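Section 3: Teaching the arm a sink chore

By now you've got the Obura clamped down, the Grestari base has stopped wobbling and the Clernard software is talking to both of them. Well done, that's the fiddly bit over! What comes next is the part everybody buys the thing for, and I'd like you to go in with sensible expectations. Can it do the kitchen yet? No. Can it do one small job at the sink, on a good day, if you've set the worktop up kindly? Yes, and I still get a kick out of watching it.

We start with the soap. I know it sounds dull, but reaching for the soap by the tap asks a lot of a machine. There's a smooth upright thing with a shiny tap beside it and clutter on the other side, and if the arm can get there without knocking anything over you can trust it with a bit more.

Before you begin

Give yourself a clear morning (Saturday works well in my house) and keep the red stop button where your hand can find it without looking. Open the cupboards under the counter once and shut them properly, as a door left ajar will confuse the height reading.

CAUTION: Knives stay out of the work zone. If yours live on the worktop, draw the zone so that it ends well short of them. The arm slows down near the edge of its zone but it has no idea what a blade is.

Drawing the zone and the first reach

1. In Clernard, open Places and choose New Place. I called mine Sink, which I regretted when I added a second one.

2. Drag the zone over the stretch of counter you want worked on. Leave a good hand's width between the zone and the wall.

3. Mark the tap as Fixed. Do the same for anything heavy that you never move.

4. Mark the soap as Target. If the contents are see-through or coloured, tick Clear Container too. Light coming through liquid can make the arm guess the width wrongly, and then it closes on thin air beside the bottle.

5. Mark any hanging cloth or towel as Soft. The arm will ignore Soft things, so keep them below the counter edge.

6. Set speed to 10 per cent. Please don't skip ahead to the default! I did, and I mopped up afterwards.

7. Press Approach. The arm should come in, drop its tip beside the target and wait for you. It won't grip until you confirm.
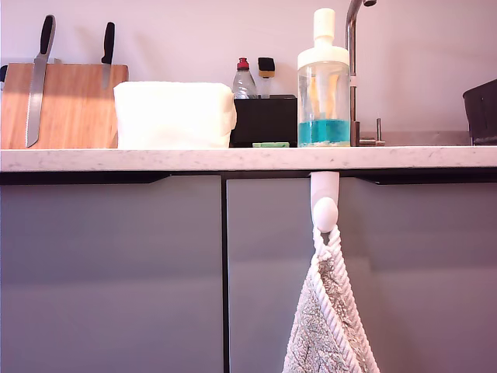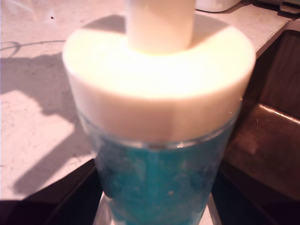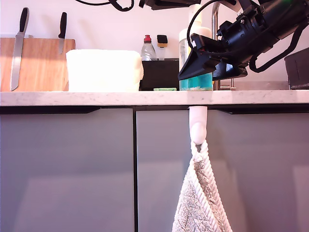 One reader of the first edition wrote in to say that all this setting up takes longer than washing the dishes, and that a machine which needs its worktop arranged for it hasn't learned a chore at all, it has given you a new one. They had timed themselves, too: 15 minutes of dragging boxes for a single squirt of soap.

I can't argue with the timing. My own answer is that the zone is saved, so you draw it once and only touch it again when you rearrange the sink. On the bigger point I think they're mostly right. We keep a tally at the Barkport workshop and have 2,822 reaches on it now, nearly all of them watched by a person with a thumb over the button, and I wouldn't leave the arm alone with the washing-up on the strength of that. It's good at the same reach to the same spot. Move the soap to the other side of the tap and it gets very thoughtful.

Carrying on from Approach

8. Look at the tip from the side as well as from above. From the front it can seem perfectly lined up when it's still a finger's width short.

9. Check the cables. A loop that hangs clear when the arm is folded may swing across the counter once it stretches out. Clip it back if it comes near the target.

10. Press Confirm. Keep the grip on Gentle for the first few goes.

11. If the target tips or slides, press Stop, put it back by hand and choose Relearn. Repeating Confirm just repeats the mistake, a bit harder.

12. When it has managed the reach several times in a row, save the place.

NOTE: Strong sun is a nuisance. The arm's own shadow falls across a pale worktop and Clernard sometimes takes it for an object. Pull the blind or wait an hour.

NOTE: Wipe the gripper pads when you finish. Washing-up liquid dries to a film and the next grip will slip.

Pumping, pouring and squeezing are covered in the next section. Pumping is the easiest of them. Squeezing a sponge is still marked Trial in the menu, and I'd leave it switched off until you've got the reach working every time.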